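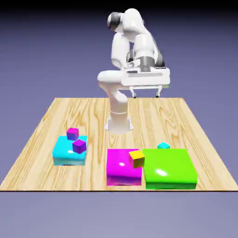 Section 4. Your First Sorting Chore

Before you ask the arm to deal with your real clutter, give it a morning with the blocks in the simulator. I know, I know — you bought Caswood because there are socks on the stairs. I felt the same way when I started, and I skipped this part, and I spent most of August undoing what I'd set up wrong. Block sorting is the nearest thing we have to putting toys back in the right bins, and in the simulator you can't chip a mug.

What you need: the Caswood software installed (Section 2), the arm profile loaded (Section 3), and a cup of coffee, since the first load is slow.

4.1 Load the practice table

1. Open Caswood and pick Practice, then Sort by Color.

2. Wait for the table to finish drawing. Don't click anything while the progress bar is up. If it's still stuck after 60 seconds, close the program and start again.

3. Look at how the cubes landed. They get dropped in at random, so some may be crooked or hanging over an edge. Leave them that way! Real toys don't line up for you either.

4. Check that the gripper is open and empty and well above the table. If it isn't, press Home.

Note: If you want the same layout twice, type a number in the Seed box before you load. I use 23 for everything, mostly so Maja Mazurek and I can compare runs without arguing over who had the easier table.

4.2 Tell it what you want

5. In the Task box, write one plain sentence. "Put each cube on the platform with the same color" works fine. You can get fancier later.

6. Press Preview. You'll get a list of planned moves, one per line. Read it. A cube that's already where it belongs shouldn't be on the list, and if it is, your color matching is too strict (see 4.4).

7. Set Speed to Slow for the first run.

8. Press Run and keep your mouse near Stop.

Caution: Stop freezes the arm where it is, and the gripper keeps holding whatever it has. On a real arm that could be a glass. Get in the habit of pressing Stop, then Lower, then Release, in that order, even when it's only make-believe blocks.

4.3 What to expect

The easy pickups are a cube sitting flat with plenty of clear space around it. The arm is good at those, and I've mostly stopped watching. The hard ones are a cube that straddles two platforms, or one tucked close behind something taller, where the fingers have to come down in a tight spot. Expect a few bumps and a retry or two.

Leokadia Baran ran 900 practice tables on her machine in Bronham and had to step in on 113 of them. She thought that was great. I thought about my kitchen and wasn't so sure. So can it tidy a house yet? My answer is that it can tidy a small, well-lit tabletop with hard objects on it, while you're in the room. Laundry, no. Anything with a lid, not in my house.

4.4 If it gets the colors wrong

9. Open Settings, then Color Match, and move the slider one notch toward Loose.

10. Reload the same seed and press Preview again.

11. If pink and purple are getting mixed up, go back a notch and name both colors in your sentence.

Don't move on to Section 5 (real arm, real table) until you've had a whole run on Slow without touching Stop.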